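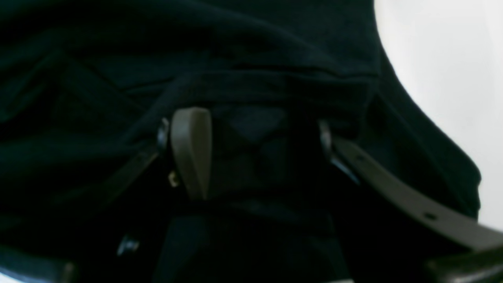
The Trial Period

Print | E-mail this story
Reading time: 3 minutes

My sister-in-law thinks I signed up for the Truvik because I was lonely. I signed up because I had 1000 black T-shirts in the back of the shop and a band that wanted them folded before their tour (they're called Flostthorpe, they are very loud, and their drummer still owes me for hoodies).

The ad said two weeks free. After that it was $1000 a month, and for that money I could hire my nephew, who folds like he's wrestling a goose. So I clicked the button! A van from Dusano pulled up one morning in February, and by lunch I had a folding robot and a binder with tabs.

I loved the binder. I read it in the bathtub. The setup chapter had a whole page on how to talk to customers about the machine, and I practiced on the cat. Then I practiced on my first actual customer, a woman picking up softball jerseys, who listened to the entire speech and had just one thing to ask me. 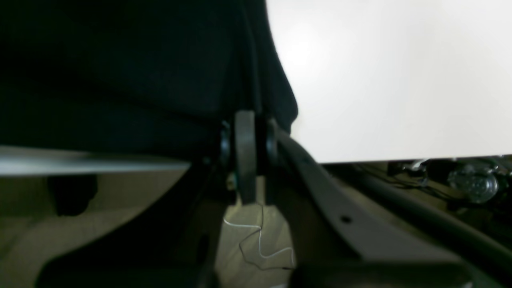 "Does it need you standing there the whole time?"

"For the first shirts of the day, and after that it only calls me when it's stuck," I said.

She nodded like I'd told her the bus schedule and left with her jerseys. I was a little hurt, to be fair. I had a lot more material.

The calling was a chime, three notes going up. You pick your chime on the first day and I picked the cheerful one, which was a mistake, because by the end of the week I was hearing it in the shower, at the gas pump, and once in the middle of a funeral (it was somebody's phone). It chimed for collars. It chimed for sleeves. It chimed when I hadn't fed it anything and I'd come running in from the register with my glasses on my head.

I started keeping a log for the review I'd promised to write. Dusano gives you a form with little boxes, but the boxes are tiny and I'm a talker, so I used the backs of old invoices. Black shirts, I wrote, are hard to see the folds in. I know this because I've been folding them myself for years and I still get it wrong after dark.
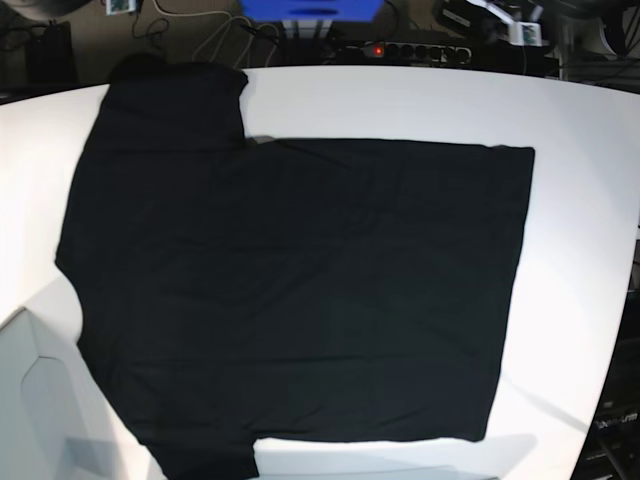
So I had sympathy, is what I'm saying. On the evening I'm thinking of, I'd meant to go home at six. I made tea instead and pulled up the stool and we worked through the pile together, me on the mediums and the Truvik on the larges. I talked the whole time. I told it about the hoodies. I told it about my brother moving to the coast and how the phone calls had gotten shorter, and it went on with its shirt, and around the time my tea was cold I noticed I hadn't heard the chime in a good long while.

I'd been redoing its bad ones without thinking. It would stall on a sleeve, I'd reach over and tuck it, and off it went before it could ring. I put that on an invoice too and then I crossed it out.

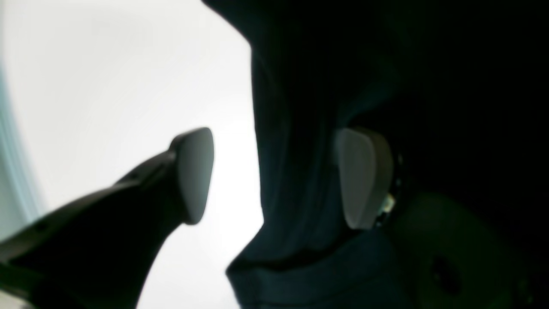
Day Fourteen

The Dusano rep called at 9 sharp, a very nice voice, and asked how I'd rate the service. I gave the folding three stars and the binder five. Then she asked about value for money and I said the price was nuts, and she agreed faster than I think she was supposed to.

"Should we schedule the pickup?" she said.

Flostthorpe's shirts were boxed by the door. I had nothing else coming in except aprons for the Sukprasert, the noodle place down the block, and you can fold aprons in your sleep.

I told her I had to think, and could she call back after lunch. Then I changed the chime to the other one, the low one, and went to get the aprons.

We use cookies to remember your reading preferences. Accept | Manage settings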